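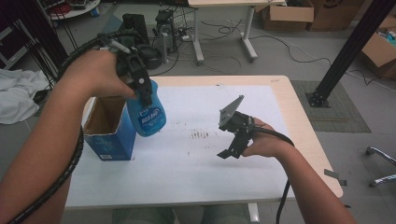

Blue spray bottle next to the open box, paper on the table

Lists > Packing and Supplies > May

Prev | Next | Thread | Index

Mon 11 May
Re: spray bottles, order 3581

> Do the blue bottles go back in the cardboard
> box, or on the shelf with the Lerkholm refills?

Back in the blue box, upright, nozzle turned off. Leave the top open. The paper on the table has dark marks near the middle, so put down a new sheet before you pack the Bretska order.

Comments (2)

Is the shelf only for refills now?

Same box for us at Sarkden. Works fine.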